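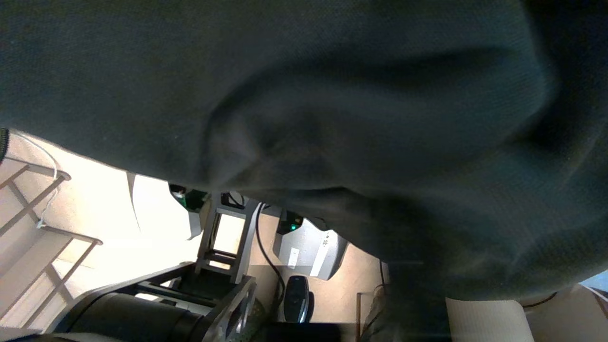
Wrist camera view, dark cloth up close, with part of the arm at the bottom.

Boros cloth set: README and shopping notes

Hi! I keep the buying list for this project, so this README leans toward what we have, what we need and what it costs. If you only want the data, skip to Files.

What's in it
300 short recordings of an arm handling cloth and clothing, all from the wrist camera. Dark fabric is the hard part. It can fill most of the view (see the top of this page), and then you're left with folds, a seam if you're lucky, and a bright strip of floor with cables on it.

Files
One folder per recording, numbered from 1. Each has the video, the joint log and a notes.txt. Béla Pap wrote most of the notes and his spelling of "sleeve" varies, so search loosely.

What we want to buy, in order
1. A second camera on a fixed stand. The wrist view alone loses the room as soon as a big garment comes up – I'd pay for this before anything else. Budget: $99.
2. Blinds or a diffuser. Strong light washes out pale surfaces while the cloth stays in shadow, and no exposure setting I tried fixed both ends. Budget: $50.
3. Cable clips and sleeves, lots of them. Cheap, and I keep forgetting to put them on the order!

What can wait
A new gripper. Wesa sent us a quote and it's a lovely thing, but it would eat the whole year's money and I'm not convinced it picks up a jacket any better. Same goes for a proper work table. The Ivville group bought one first and a camera second, and they told me they'd swap the order if they could (I'm taking the hint).

Planning
The order goes in during April. If you use this set and think my list is upside down, write to me before then. The spreadsheet is budget.csv, prices before shipping. Hukasia charges extra for small parcels, so I bundle everything I can.

Known gaps
Light-colored fabric is thin on the ground. No second view yet, see item 1.

Last edited March 19, 2018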